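Semple 271 Stacking Bin

Product code: SB-271
Range: Semple storage and handling
Supplied by: Cedisholm

The Semple 271 is an open-topped rectangular bin for small parts, fittings and packed goods. It is used on shelving, benches and trolleys, and shares its footprint with the rest of the 200 series. Bins of different depths can be mixed in one stack provided the deeper bins are placed at the bottom.

Walls and base are moulded in one piece. The base is ribbed on the underside and flat inside, so labels and foam inserts can be fixed directly to it. Corners are rounded on the inside for wiping out. The rim is turned outwards on all four sides and serves as the lifting edge.
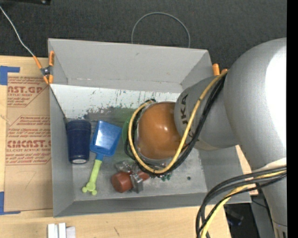 Maximum load is 19 kg per bin when carried by hand and evenly filled. In a stack, do not exceed 78 kg on the lowest bin. These limits apply at normal indoor temperatures. For cold stores, ask for the Sornunance grade, which is made to the same dimensions but in a different material and is not kept in stock.

Specification
Colour: grey
Stack height: up to 6 bins
Load, single bin: 19 kg
Load, lowest bin in stack: 78 kg
Lid: sold separately (SL-271)
Divider slots: long sides only

Cleaning
Wash with warm water and a mild detergent. Solvent cleaners will dull the surface and may soften printed labels. Let bins dry fully before stacking. Pressure washing is acceptable if the nozzle is kept clear of the divider slots.

Fitting dividers
Dividers are pushed down from above until the lower edge meets the base. They can be removed and refitted by hand. Dividers from the older Hendholm range are slightly thicker and will not fit.

Ordering
Bins are sold singly or in packs of 6. Lids, dividers and label holders must be ordered as separate lines. Orders for the cold store grade placed before the end of June are made up in the summer production run.

Technical questions: Aisling Hegarty, product support
Trade accounts: Eetu Salminen, sales office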